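## Über uns

Gretidov — Computerkurse und Reparaturhilfe, mit 2 Räumen in Staniforth. Angefangen im Februar mit einem Kurs, inzwischen 13. Abends ab 18 Uhr, bis zu 23 Plätze. 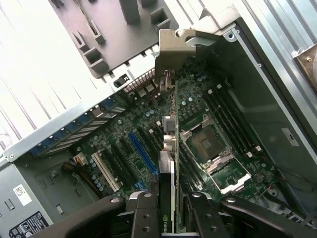
Anmeldung geht telefonisch oder einfach vorbeikommen. Vorkentnisse keine nötig. Eigenes Gerät gern mitbringen, Netzteil nicht vergessen! Kursgebühr bar oder Überweisung, Ermäßigung für Schüler und Rentner. Zweite Stelle in Rudstead — kleiner, dafür Parkplätze.
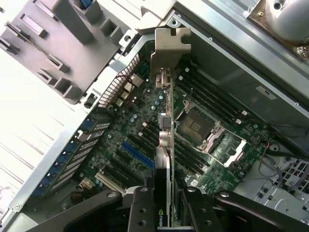
Eine Teilnehmerin meinte, der Abendkurs sei ihr anfangs zu schnell gewesen, beim zweiten Mal habe sie dann alles mitschreiben können. Wiederholen kostet bei uns nichts extra. Neue Termine hängen an der Tür aus.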